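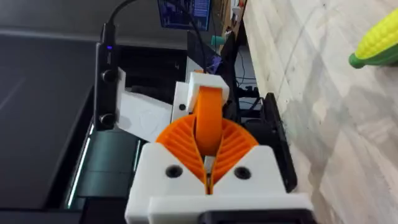
Orange ring held between the two fingers.

Jan 12, 2024

Notes on the goal-line sensor for the Vunar football ground. Marthinus Xaba brought back the match file yesterday evening and I went through it this morning with Keisha.

The left post unit lost signal 17 times in the second half. The right post had no loss. Both run the same firmware, so I suspect the cable under the turf, near where the goalkeeper stands. Keisha thinks it is the connector. We did not agree yet.

Ball crossing test on the old Skilska goal, indoor: 97 shots, 87 detected correctly. The missed ones are nearly all low shots close to the post. High shots are good, also the ones from the crossbar down. I want to repeat with the heavier ball, because the club plays with it in winter.

Andor Magyar asked if we can give the referee the signal faster. At present the delay is up to 1,000 ms, and this is too slow - the play is already at the other side when his watch vibrates. The filter takes most of this time. Try a shorter window first, then look at the radio.

To do:
- open the left connector, take photos before cleaning
- ask Marisol Lyons for the spare cable
- new shots with heavy ball, low only
- write to the club that we need the pitch once more before May

Soledad has the key for the ground.

2 comments
Share 0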